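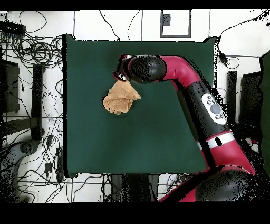 Cloth segmentation has been the slow part of my towel-folding project all summer, and I'm hoping someone on here has been through the same thing and can save me a few more late evenings. I'm running the Droreo planner with my own perception node in front of it, and the idea is simple enough: take the depth cloud from the head view, throw out the floor, throw out the mat, throw out the arm, and whatever is left should be towel. With the towel bunched up in the gripper over the green mat like that, colour does most of the work and I get a lovely tan blob. The trouble is the arm. All down its right side there's a fringe of black dots where the depth is missing, and the little islands of good points left in between survive my arm filter and get added to the cloth cluster. On one cloud I ended up with 2044 points labelled as towel, and 517 of them were sitting on the edge of the wrist and elbow! The planner then decides the towel is a good deal longer than it is and picks a drop position well off to the side.

What I've tried so far: a statistical outlier filter (helps with the lone specks, does nothing for the clumps), raising the minimum cluster size (loses the pointy corners of the towel, and I need those), and padding the robot model in the self-filter. The padding works beautifully right up until the gripper is holding something, and then it eats the cloth as well. I can't be the first person to run into that one.

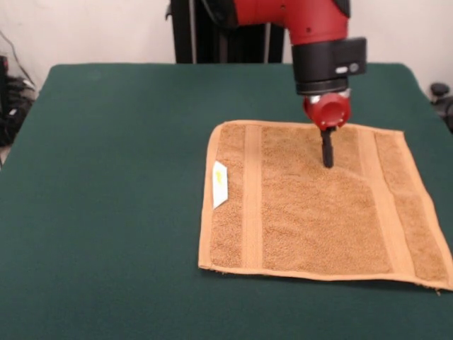 My second problem is deciding when I've reached the cloth, and I suspect it's related. The descent stops when the planner's goal height is met, and goal height comes from the median depth of the towel cluster, so if that cluster is polluted the height is wrong too. With the towel spread out flat on the green cloth and the black finger coming straight down onto the upper part of it, I can't tell from the fixed view whether I'm resting on the terry or only just brushing it. There's no dent or lift in the fabric to look for. I'd love to have something in software that says "contact" with a bit of confidence before the next step runs. Is everybody using joint torques for this, or is there a sensible way to do it from vision?

Thanks in advance, and sorry for the essay.

Posted by Casimiro Herrero, Gurnuddale

gumleaf_tess

Hi Casimiro, welcome! I spent most of February on the very same padding problem, so you have my sympathy.

What finally worked for me was giving up on a single padding value. Keep your padding generous on the elbow and forearm links, where the cloth has no business being, and drop it to almost nothing on the wrist and gripper links while your state machine says something is held. Then use colour as the tie-breaker close to the gripper. Your arm is red and black and your towel is light brown, so I'd work in hue and saturation, and be a bit careful with shiny bits of the red housing, as the highlights can wash out and drift towards tan. Points with no believable colour just get thrown away. You lose a few honest towel points doing this, but the corners generally come through fine.

Also, do the arm filter on the depth image before you build the cloud, if you can. Render the robot model into the same view, grow the mask by a few pixels, and knock those pixels out. The speckles live at the silhouette in image space, so they're much easier to catch there than in 3D. And check that your joint states and depth frames are matched by timestamp! Mine were one message apart for weeks and I blamed the sensor the whole time.

Rolf M

just use a bigger cluster tolerance, worked for me with boxes

Casimiro Herrero

Thanks Rolf, but I think a bigger tolerance would join the arm bits to the towel even more happily than it does now. Tess, I'll have a go at the image-space mask on Friday. The timestamp remark made me a little nervous, I must say.

old_encoder

On the contact side, I'd leave vision out of the final decision. Terry squashes a little under a light touch, and on a flat towel seen from the side that's less than your depth noise. Use vision to get you to a safe height above the table plane (fit the plane to the bare green part, there's plenty of it to the left of the towel, and don't let the towel cluster anywhere near that fit), then switch to a slow guarded move straight down and watch the estimated external force at the tip.

Take your baseline during the slow descent itself, with the arm already moving at its final speed. Friction in the joints gives you a different reading when you're stationary, and a threshold tuned standing still will trip far too early. I average the last 150 samples, subtract that, and call it contact when the difference stays over the threshold for 2 control cycles in a row. Freeze the baseline once the difference starts climbing, otherwise a really gentle touch gets averaged away and you'll keep pushing into the table wondering why.

Put a hard floor on the height regardless, worked out from the table plane, and have the node report "reached floor without contact" as its own result. The Droreo planner will take a custom stop condition, though the page explaining it is buried under the trajectory options and took me an age to find.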